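Plorkance card data

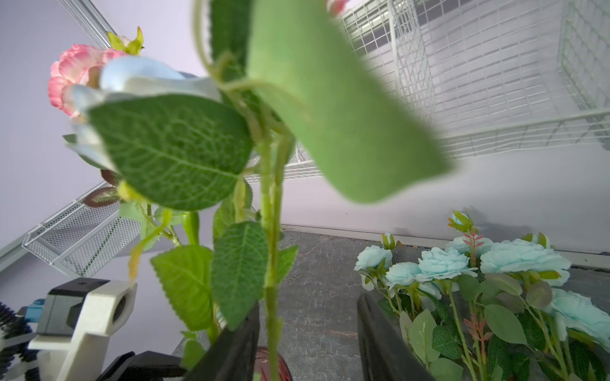 Last changed: July 23, 2022

Plorkance is a party game of drawing and bluffing for two teams. One player sketches a word with eyes closed, and the other team tries to pass off a false word as the right one. This package holds the card text and the log of test rounds. It does not hold the printed art or the box layout.

Contents

cards.csv – 3278 rows, one per card
rounds.csv – 2412 rows, one per round played
rules.txt – current rules, plain text
skipped.txt – words removed after testing, with a short note on each

Fields in cards.csv

id: whole number, never reused
word: the word or phrase to be drawn, lower case
level: easy, medium or hard
deck: base or Clusari (the add-on deck)
added_by: initials of the writer

Fields in rounds.csv

round_id: whole number
card_id: matches id in cards.csv
seconds: time until the guess was locked in, blank if the timer ran out
bluff_taken: yes or no
table: letter code for the group playing

Scoring

A correct guess scores 4 points for the drawing team. If the guessers pick the bluff, the bluffing team scores 2. A blank guess scores nothing for either side. Older rule sheets gave a bonus for hard cards. It was dropped and is not reflected in rounds.csv.

Known problems

Levels were set by the writers before testing and have not been changed to match the results. Some phrases in the Clusari deck depend on American spelling and do not work well elsewhere. Tables D and F used a sand timer, so their values in seconds were written down by hand.

Names of players were never stored. Do not join this data with sign-up sheets from the play nights.

Credits

Card text: Pao-chu Fu, Rezaul Marikar
Round logs: Begoña Valcárcel
Rules: Othmane Ait Ali

Corrections go to Lai-ching Lui at Zodelow. Give the card id and the deck. The next update is planned for August and will add a field for cards that were redrawn.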